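Scratch tickets, the shoebox, and my $272

August 2019

I have been buying a scratch ticket with my groceries for longer than I've had this blog, which is saying something. It started when we moved to Nestwood and the little market on the corner kept the tickets right by the register, next to the gum. I'd have a couple of dollars in change, and well, there you go.

For years I never kept track. Then last summer my sister asked me if I was "up or down," and I said I was probably close to even. She laughed so hard she had to put her coffee down! So I started saving every losing ticket in a shoebox and writing every winner in a notebook, and in July I finally sat down and added it all up.

I spent $763. I won back $491. So my year of fun cost me $272, and I will admit I went over the numbers twice hoping I'd missed a page.

The best one was a $500 ticket from the gas station on the road to Kanelport — except I can't count it, as I'd bought it for my aunt's birthday card and she scratched it at the table in front of everybody. She bought the whole family dinner, and I had the crab cakes, so I suppose I got a little of it back that way.

A few of you have written to ask if I enter the second-chance drawings. I do now. I used to toss the losers without looking at the back, and I hate to think how many entries went out with the coffee grounds. The one I'm in at the moment pays $3,000, and you just type in the code from the ticket.

I've set myself a limit of $10 a week from here on, cash only, and when the envelope is empty I wait. Three weeks in and I've only cheated once (it was raining and the line was long).

I'll add it all up again next summer and let you know.
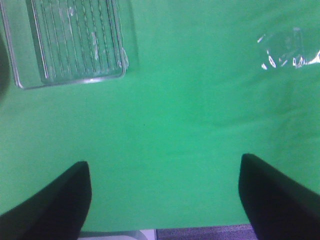 Green cloth and a clear plastic tray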